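Trendetti – Coffret limonade et cocktails pour jouer au bar

Accueil > Jeux d'imitation > Dînette > Bar et boissons

Référence : 1197
Disponibilité : en stock
Vendu et expédié par Drambridge

Le coffret Trendetti s'adresse aux enfants qui ont fait le tour de la marchande et qui souhaitent passer à un commerce plus rentable. On y sert des limonades, des citronnades, des limonades au citron vert et, selon les jours, une boisson dont la recette reste confidentielle. Le client, c'est vous. Vous commanderez beaucoup.

Nous avons ajouté cet article au catalogue après l'avoir longtemps évité. Les coffrets de ce genre se divisent d'ordinaire en deux familles : ceux où tout est collé sur un plateau, et ceux où tout roule sous le canapé. Celui-ci appartient à la seconde famille, autant le savoir, mais ses pièces ont une taille qui permet de les retrouver à genoux, sans lampe de poche. 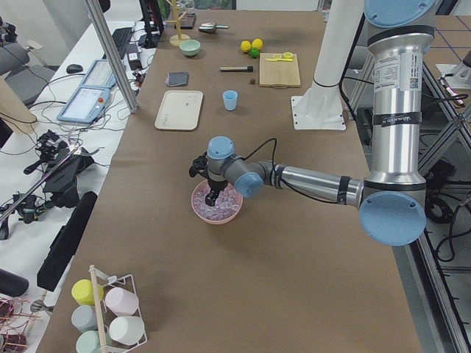 Les glaçons font à eux seuls la moitié du succès. Ils ne fondent pas, ne collent pas aux doigts et font, quand on les verse, un bruit que vous apprendrez à reconnaître depuis l'autre bout de l'appartement. Notre conseil est de leur attribuer un récipient une fois pour toutes et de s'y tenir : les cubes transparents dans le bol rose, le petit gobelet bleu clair gardé à part pour le service. L'enfant pioche, remplit, renverse, recommence. Un bol large vaut mieux qu'un pot étroit, où une petite main entre volontiers et ressort avec moins d'enthousiasme.

Les citrons jaunes et le citron vert sont des jouets eux aussi. Ils ont déjà trompé un beau-père venu chercher de quoi assaisonner une sole, ce que nous considérons comme un gage de réalisme. Évitez de les ranger dans la corbeille à fruits si vous tenez à vos soirées.

La planche à découper mérite un mot. Elle est en bois clair et supporte très bien de servir à autre chose : bureau, plateau, tremplin. Certains parents nous demandent s'ils peuvent l'utiliser pour le saucisson. Nous ne recommandons rien, nous constatons seulement que la question revient.

Le support à tasses, en bois également, se pose au fond du bar, où il donne tout de suite à l'établissement l'air d'avoir une clientèle. Les tasses sont vendues séparément. Celles de la gamme Feritz s'y accrochent sans difficulté, celles de votre grand-mère aussi, mais une seule fois.
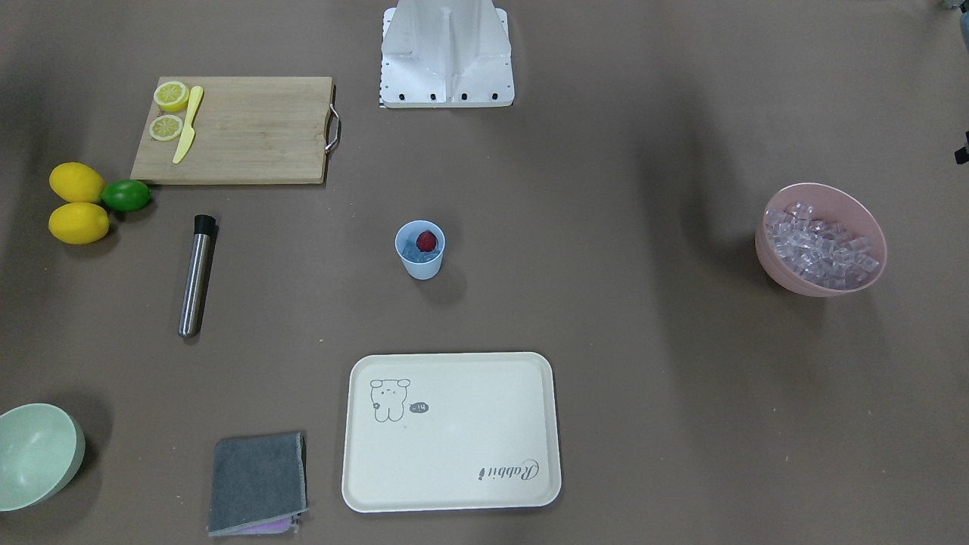
Côté place, prévoyez une vraie table. Une table basse convient à un enfant seul, qui s'installera dessus au bout de dix minutes ; à 2, il faut de la longueur, un territoire pour chacun et un traité écrit. Les pièces gagnent à être étalées avant le début du jeu – les agrumes d'un côté, les ustensiles de l'autre – faute de quoi le barman passe son service à fouiller dans la boîte pendant que la file s'allonge.

Entretien

Éponge humide pour les pièces en plastique, eau tiède et un peu de savon si elles ont fréquenté de la vraie limonade. Le bois s'essuie et se laisse sécher debout. Pas de lave-vaisselle, ni pour la planche ni pour le support à tasses. On nous écrit chaque mois d'octobre pour savoir si « un programme court » ferait l'affaire. Non.

Rangement

La boîte Fogh (réf. 1448, en option) accueille l'ensemble, à condition de coucher le support à tasses en premier. Si vous le gardez pour la fin, il ne rentrera pas et vous accuserez la boîte.

Livraison et retours

Expédition sous 4 jours ouvrés. Les retours sont acceptés si le coffret est complet, glaçons compris. Merci de ne pas les remplacer par des vrais, l'expérience a été tentée.

Avis de la maison

« Je l'ai laissé dans la salle de pause pour voir. Les adultes ont joué avec avant les enfants, et ils rangent moins bien. Le bol de glaçons a fini sur mon bureau, je l'y ai laissé. » – Tove Þorgeirsson, sélection jouets

Dans le même rayon : tasses Feritz, boîte de rangement Fogh, tablier de service taille enfant, ardoise des prix (craies non fournies)

Fiche mise à jour le 16 avril 2025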